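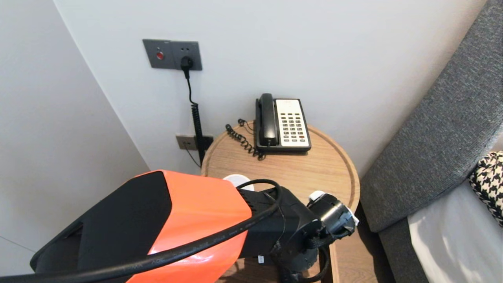 Meet Della, Our New Colleague on the Second Floor

We've had Della at the Tresthorpe since July, and people keep asking what it's like to share a hotel floor with a robot. Short answer: really fun! Longer answer: it has changed the shape of our mornings, mostly in ways we didn't see coming, so we put together a little gallery from the guest rooms.

Some background first. There are six of us in housekeeping and 20 rooms on the second floor, and Della is learning the bedside check. That's the fiddly part of a turnover: look in the drawer, look around the phone, look along the wall and the floor for anything a guest left behind. It's a lot of bending, and by noon your back knows all about it. Verbruggen handles the arm and the software, and we handle everything Della doesn't understand yet – which is still plenty.

Drawer open, phone in its place

Bedside tables are where most of our lost property comes from, so the drawer is a big deal for us. With it pulled out you can see in without crouching, and the phone sits at the back with its curly cord. I used to think of this corner as two seconds of work. Watching a robot arm next to it, I've noticed how many small decisions go into those two seconds (is that ours? does it stay? does it go in the bag?), and I've gotten a lot better at explaining them to new hires too.
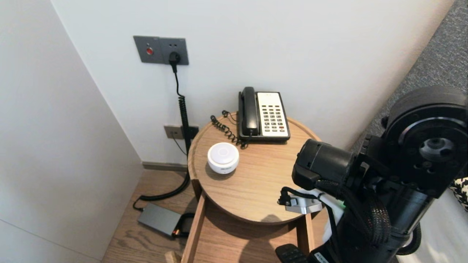
Down by the baseboard

Our work sheet used to say "check behind table" and leave it at that. Now it has its own section called Flurudus, named after the floor-level routine in the Verbruggen manual, and we've all started saying it out loud. "Did you Flurudus that one?" Yes, we are those people now!

The wrist camera gets down to where I'd need my knees. You get the gripper with its fingers together, the power adapter on the floorboards, the coiled cable wandering past it, and the wall plates behind. Cables are the hardest thing to teach, and I love that, because they're the hardest thing for us as well. Each of us on the team has vacuumed one up at least once.

What has changed most is who does the deciding. Della checks, one of us reads the results on the tablet, and anything odd gets a human visit. It takes roughly 3 minutes per room to go through, and we rotate that job so it doesn't always land on the same person.

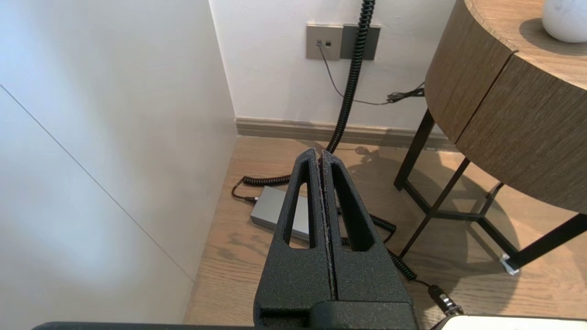 Nia Wogan is less sold on the tablet than I am. She told me she misses walking into a room cold and trusting her own eyes, and she wants the reading shift kept to an hour at most, "or we'll all end up with sore necks instead of sore backs." Fair point, and we're trying the one-hour limit on the next schedule. Marius Căpraru has already asked for the early slot.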